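Folding flannel shirts on a small round table
Laundry & Clothing Care > Folding and Storage
Asked by Farah Sitompul
84 views

I moved into a smaller apartment in December and no longer have a bed I can get to from more than one side, so all my folding has shifted to the kitchen table. It is round and not very big. T-shirts and towels are fine. The trouble is flannel shirts. My husband wears them all winter and I have taken over two of his old ones, so there is always a pile.

When I lay one out, the body takes up nearly the whole top and the sleeves hang over the side. By the time I have one sleeve folded in, the weight of the other has pulled the shirt crooked. The plaid makes it worse, because I can see right away that the lines are off. They also go into the drawer too thick. I have a Wundlow dresser with shallow drawers and the top shirt catches every time I close it.

I don't want to hang them. The closet is full of coats. Is there an order of steps that works when the table is smaller than the shirt? And should the buttons be done up or left open?

3 replies

Pirjo Vainio

The table is not too small, you just need to deal with the sleeves earlier than you would on a bed.

Button the top button, the one in the middle of the chest, and the bottom one. The rest can stay open. With none of them done up the two front halves slide apart when you turn the shirt over, and that is usually where the crooked plaid starts.

Lay it face down with the collar pointing away from you and the hem near your stomach. Before you fold anything, bring both sleeves up and lay them across the back, loosely. Now nothing is hanging and nothing pulls. Then put both hands flat near the hem, a little in from each side, and press outward until the cloth lies smooth. Flannel grips a tabletop more than dress shirt cotton does, so it will stay where you put it.
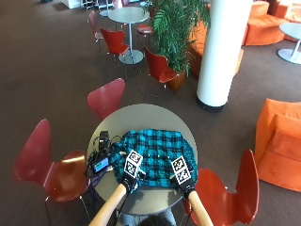
After that, go by the pattern. Pick a vertical stripe a few inches in from the side seam and fold along it, from the shoulder straight down to the hem. Do the same on the other side with the matching stripe. On a plain shirt you have to guess where the edge should go, so plaid is easier once you are used to it. Fold each sleeve back down over the side you just folded, so it runs parallel to the edge. If the cuff goes past the hem, turn it up.

For the thickness, fold in thirds from the hem up and not in half. Thirds make a smaller bundle but a taller one, so in a shallow drawer stand the bundles on their folded edge, like files, if the height allows. If it doesn't, go back to a half fold and lay them flat with the collars alternating left and right. Most of the bulk is the collar. If every collar is at the same end, that end of the pile is what catches.

One more thing, clear the table first. I used to fold around whatever was there and it costs you the few inches you need. Round tables have no corners to waste but you do lose room at the shoulders.

Dave_in_Truvham

just roll them. roll everything. been doing it for years and I have never had a drawer stick. wrinkles fall out after you wear it for ten minutes anyway

mrs_k_laundry

Pirjo's method is close to what I do. A few things to add.

Let the shirts cool before you fold them. If they come out of the dryer warm and go straight into a pile, the creases set and you get a hard line down each front. I shake each one out by the shoulders and drape it over a chair back until I am ready for it.

I would do up one more button than she says, the second from the top, if the collar is soft from washing. Otherwise it flops over when you flip the shirt.

On the drawer, check whether the runners are sagging before you blame the shirts. I had a Sembiring chest where the bottom of the drawer had dropped at the back and the front edge rode up. No folding would have fixed that. It took me a whole winter to look.

I bought one of those plastic folding boards, the Dradia one, and gave it away. It was wider than my table and it is made for T-shirts. Heavy flannel slid off the flaps. A piece of stiff cardboard cut to the width of your drawer works better. Lay it on the middle of the back just under the collar, fold the sides in over it, and pull it out before the last fold.

Rolling is fine for a suitcase. In a shallow drawer a rolled flannel shirt is thicker than a folded one, at least with the heavy ones we have here.

Comment from Farah Sitompul

Thank you. Sleeves up on the back first was what I was missing. I did the whole pile this morning and the stripes are straight on all but one, which I think was sewn crooked to begin with. I alternated the collars and the drawer closes. I will try the cardboard next time, there is a moving box still waiting to go out.

Comment from Pirjo Vainio

Good. Cheap plaid is often cut off the line, so go by the side seam on that one and ignore the stripes.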